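4.2 Drawer tasks at the Skidon station

1. Switch the arm to Teach mode before anyone enters the bay.
2. Load the Girlow drawer routine and run it once in simulation.

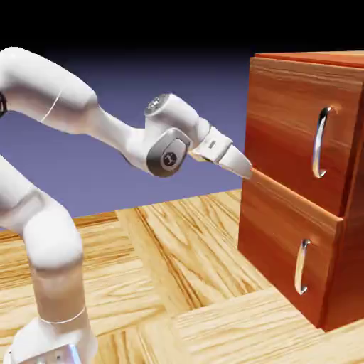 Stores staff no longer fetch parts by hand; they approve each routine and deal with stoppages. Check the fingertip position first – it should meet the gap between the upper and lower drawers, clear of both handles.

Caution: Keep all staff out of the bay during a live run.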